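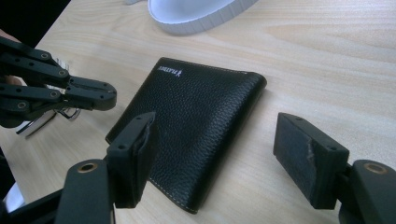

Pebbled leather wallets: do they last or is it marketing?

uvgate48
Thinking of replacing my old bifold with a black pebbled leather one with pale contrast stitching. Shop says the grain "hides wear for years". I've heard that line before. Anyone had one longer than a warranty period?

tramstop_6
The grain does hide scratches, I'll give them that. It does nothing for the fold. Mine was a Mabuza and the spine cracked while the flat bits still looked new. Pale thread goes grey too, first along the bottom where it rubs in your pocket.

Oditz
Disagree. Mine's had 6 years in a back pocket and the fold is fine. I put conditioner on it every March. Thread's a bit grubby, who cares, it's a wallet.

tramstop_6
Every March? So it lasts if you do the maker's job for them. What colour is the thread now?

Oditz
Beige, more or less. It was cream.

wamska_arvo
My question is what "leather" means on the tag. Plenty of pebbled stuff is a heavily corrected hide with the grain pressed in by a plate. Looks the same flat on a table. Open and shut it up to 900 times and then see which one's peeling.

uvgate48
Tag just says "genuine leather". Logo's printed in white on the front corner as well.

wamska_arvo
Then it tells you bugger all. And I wouldn't expect a printed logo to see out the year. I've had 3 with printing on them and every one wore down to a smudge.

Oditz
Smudge is an improvement, mate. Free debranding.

tramstop_6
If you do buy it, carry fewer cards. Most split folds I've seen were on wallets stuffed with servo receipts.

uvgate48
Guilty on the receipts. I'll go back and have a proper look at the cut edges before I hand over any money. Still not convinced by the "for years" bit.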